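위성 추진계 밸브, 재시험 앞두고 설계 책임자에게 듣다

2018-09-27

소형 위성용 추진계를 만드는 울로라(Ulora)가 제논 공급 밸브의 수명 시험을 다시 시작한다. 지난 4월 첫 시험은 누설률이 기준을 넘어 중단됐다. 추진계 설계 책임자를 만나 원인과 후속 조치를 물었다. 회사 방침에 따라 이름은 싣지 않는다.

4월 시험의 목표는 개폐 1,027회였다. 실제로는 345회째에서 멈췄다. 책임자는 "닫힘 상태의 누설이 345회 직전 점검에서 처음 잡혔다"며 "그 전 점검까지는 측정기 하한 아래였기 때문에 서서히 나빠진 것으로 보지 않는다"고 말했다.

분해 결과 시트 표면에서 눌린 자국이 나왔다. 자국의 위치는 포핏 접촉선과 일치하지 않았다. 조사팀은 입자가 끼어든 것으로 판단했다. 입자의 출처로는 상류 필터와 배관 용접부가 함께 검토됐고, 현재는 용접부 쪽에 무게가 실려 있다. 필터는 통과 시험을 다시 거쳤으나 이상이 없었다.

"용접 후 세정 절차에 빈틈이 있었다. 유량을 걸어 불어내는 시간이 짧았고, 배관을 한 방향으로만 불었다. 지금은 양방향으로 하고, 배출구에서 입자 수를 재서 기준에 들 때까지 반복한다."

시트 재질은 바꾸지 않았다. 더 단단한 소재를 쓰면 자국은 덜 남지만 같은 밀폐를 얻는 데 필요한 스프링 힘이 커지고, 그만큼 솔레노이드 전류가 올라간다. 코만(Coman) 위성 버스가 밸브에 배정한 전력으로는 감당하기 어렵다는 것이 그의 설명이다. 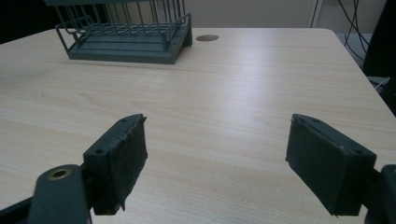
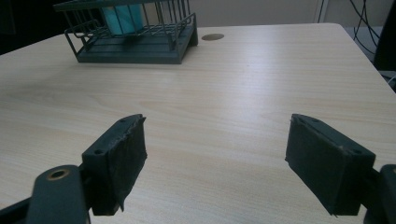 밸브 자체보다 조립 공정에 손을 더 많이 댔다는 점도 확인했다. 울로라는 청정실 반입 기준을 고쳐 공구와 치구의 접촉면을 점검 항목에 올렸다. 책임자는 부품에 닿는 패드의 상태를 먼저 들었다. 사진에서처럼 집게 안쪽 패드의 가장자리가 해지고 조각이 들뜬 공구라면 새 기준에서는 반입 대상이 아니다. "패드류는 마모 정도를 따지지 않는다. 가장자리가 일어났으면 교체한다. 등급을 나누면 현장에서 판정이 갈린다."

재시험은 조건도 일부 달라진다. 4월에는 상온에서만 개폐했으나 이번에는 저온 구간을 넣는다. 누설 점검 간격은 50회로 줄였다. 점검마다 시험을 세워야 하므로 전체 기간은 길어진다. 그는 "간격이 넓으면 이상이 언제 생겼는지 좁힐 수가 없다. 4월 자료에서 가장 아쉬운 부분"이라고 했다.

시험품은 두 개다. 하나는 새 세정 절차를 거친 비행 형상이고, 다른 하나는 상류에 필터를 한 단 더 넣었다. 필터를 추가한 쪽은 압력 손실이 늘어난다. 두 시험품의 누설 이력이 같게 나오면 추가 필터는 채택하지 않을 계획이다.

발사 일정에 미치는 영향을 묻자 답은 짧았다. 밸브가 들어갈 고난스(Gonance) 위성은 아직 구조체 진동 시험 단계에 있고, 추진계 인도 시점까지는 여유가 남아 있다고 했다. 다만 재시험에서 누설이 다시 나오면 딘다르(Dindar)가 공급하는 대체 밸브로 넘어가는 안을 검토하게 된다. 장착 면의 볼트 배열이 달라 브래킷을 새로 만들어야 하고, 배관 경로도 일부 바뀐다.

수명 요구치 1,027회의 근거도 물었다. 임무 중 예상 개폐 횟수에 지상 시험분과 여유를 더한 값이다. "1,000회로 끊자는 의견이 있었지만 계산에서 나온 값을 그대로 쓰기로 했다. 반올림하면 나중에 여유가 어디에 얼마나 들어갔는지 추적하기가 번거롭다."

재시험 결과는 누설률 이력과 분해 검사 기록을 묶어 고객사에 먼저 제출된다. 외부 공개 범위는 정해지지 않았다.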